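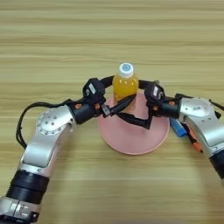 Ticket 67: Nindo small bottle, sticky ring underneath

Opened: March 2018
Status: Solved
Product: Nindo mango drink, small bottle, white screw cap
Bought from: Šťastný, case of 13
Reported by: Natália Hrnčiar
Handled by: Ivivmont Drinks help desk

First message from Natália

Hello! First of all I love this drink, the whole house loves it, and I'm not writing to complain. I just want to get to the bottom of a small mystery. We keep the little bottles on the table through the day and sip from them, and when I pick one up there's a sticky ring where it was standing. Only some of them do it. I've started putting a pink plate under the bottle (flat, matte, with a little raised rim, so it catches things nicely) and the plate gets the ring now instead of my Otier table, which I'm very glad about, as that table is new and I'm still at the stage of wiping it down every time somebody breathes on it.

I can't find a crack in the plastic. The cap is the white one with the light blue circle on top. What should I look at?

Reply from help desk

Hi Natália, thanks for such a clear note, and for looking after the bottles so well. A ring under the bottle can come from the base, from the neck, or from drink running down the outside after pouring. Those are easy to tell apart at home. Could you try these and write down what you get?

Test A. Take a bottle that hasn't been opened. Rinse the outside under the tap, dry it all over and stand it upright on a dry sheet of paper towel on the plate. Leave overnight.

Test B. Same again, but lying on its side, cap over the paper towel.

Test C. Open a bottle, pour a little into a glass, close it, wipe nothing, stand it on fresh paper towel for an hour.

Test D. As C, but wipe the neck and the threads with a damp cloth before the cap goes back on.

Please mark the bottles with a bit of tape so they don't get mixed up.

Natália, results of A and B

Well this was fun! I did 6 bottles for A and used every plate I have. All dry in the morning, towels perfectly clean. So it isn't the base, hooray.

For B I used the same 6 on their sides in a baking tray. Also dry, all of them. I turned one upside down over the sink and gave it a squeeze for good measure and got nothing. These are good caps!

Will do C and D after lunch.

Natália, results of C and D

Found it, I think! C left a ring on the towel. Not a big one, but orange-yellow and sticky, exactly what I've been scrubbing off. When I looked closely there was a drop sitting just under the cap, and a thin track from there down over the shoulder of the bottle. You really have to tilt it to the window to see it, the shoulder is round and shiny and the drop hides.

D left nothing. I did D twice as I didn't believe it the first time. Nothing again.

So it's what's left in the threads after pouring? But then why don't all of them do it?

Reply from help desk

That's a great piece of work, and yes, you've found it. When you pour, some of the drink stays in the threads. Screwing the cap down squeezes it out at the bottom edge, and from there it goes down the side and collects under the base. How much comes out depends on how full the bottle was and how it was poured. A full one poured slowly leaves the most. Drinking straight from it leaves less, so that may be why you only see it on some.

Things to try:

Pour in one go and bring the bottle upright with a small twist of the wrist.
Wipe the neck before closing.
Rinse the inside of the cap now and then if the bottle is going to be out for long. Once opened it does need to be in the fridge between drinks, please, and finished within 2 days.

For rings that have already dried on the plate, warm water and dish soap, left for a few minutes, then a soft sponge. Skip the scouring side, it can leave shiny patches on a matte surface. For the table, go by the care sheet it came with. We'd start with a cloth that's barely damp and then a dry one.

Natália

The twist works!! I feel like a waiter. Poured three glasses this morning and the plate stayed clean under the bottle every time. My son pours like he's putting out a fire, so for him it's the wipe, and there is now a folded cloth living next to the plate for that purpose.

The old rings came off with the soap, too. One was rather stubborn and needed a second soak. The table has a faint mark near one end that I'd blamed on the drink, but I think it may be from a candle, so I'll take that up with Otier.

The plate is staying under the bottle anyway. I've grown fond of seeing the orange against the pink!

Help desk note

Closed as solved, no fault with bottle or cap. No replacement needed. Tests A to D saved to the shared answers under "sticky base", with Natália's permission. Please link to them if the same question comes in about the large bottle, and check the cap type first, the large one has a different thread.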